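Grumik Robotics Club: Your Questions

I'm Chanida Sitthichai and I run the sign-up desk, so these all land in my inbox sooner or later. If yours isn't on the list, write to me anyway!

Do I need to know how to code?
Nope. When I joined I could barely rename a folder. You'll pick up enough Python in your first month to change somebody else's script, and that's how most of us got going (I still do it, to be fair). Montri Thammasiri teaches the beginner group and he's very patient about missing colons.

How old do I have to be?
High school age, any grade. We've had a couple of eighth graders come along with an older brother or sister, so ask if you're close.

What does it cost?
It's $30 a semester, which goes to parts and snacks. If that's a problem, send me a note and we'll sort it out between us.

When's the next intake?
We open on July 23, 2024, and there's a second, smaller one in February. Teams have three to six people, and you can put down one friend you'd like to be with.

What's the Nisier Cup?
Our big competition of the year! Every team gets the same arm and the same set tasks, and there are 600 points up for grabs. Last time we lost to Trallatari on a tiebreaker and I'm still a bit sore about it.

What are we working on right now?
The pushing task. The arm has a plain rod on the end, no fingers, and you have to move shape blocks around a wooden board with it. I figured it would be easy, but then I tried the cylinders. The hexagon and the square-ish blue one are nice to start with, and Yupin Nuchit swears by practicing on the heart. Stars are a pain because everything depends on which point you catch. Work out your path before you go in, especially where blocks are standing close together like the two green ones.

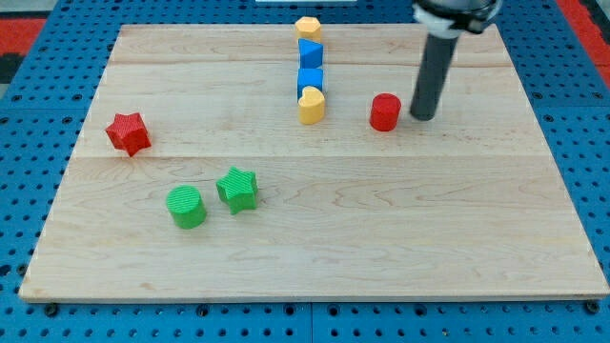 Can my parents come and watch?
Sure, any time after the first couple of sessions. Just have them stay behind the tape while an arm is switched on, and tell Alistair Skinner at the door so he can put out extra chairs.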